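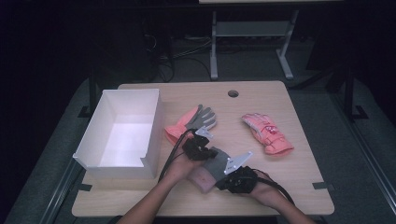

A puffy pink glove, a gray one with a pink cuff and a white box on the sorting table.

Community News | Winter Gear
February - by the Edorlow newsletter desk

The glove swap at Edorlow is open again until the end of the month. Gloves and mittens go into open boxes by size, and odd ones stay out on the table until a match comes in. Last winter 1286 pieces passed through, most of them kids' sizes.

Please fasten the straps before you drop gloves off. Velcro left open picks up lint and snags the knit ones. 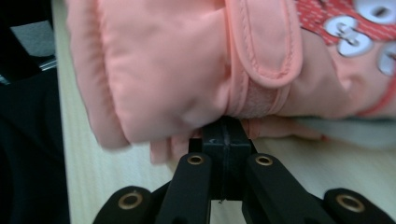 Over at the Jotdale branch, one parent asked if padded gloves could be kept apart from the thin ones, as her kids only ever need the thick kind for sledding. We will try that from next week - padded pairs on the left, thin pairs on the right.

Drop-off is open from 6 p.m. at both branches. The limit is 14 pairs per household. Ski gloves for ages six and up are still short at Jotdale.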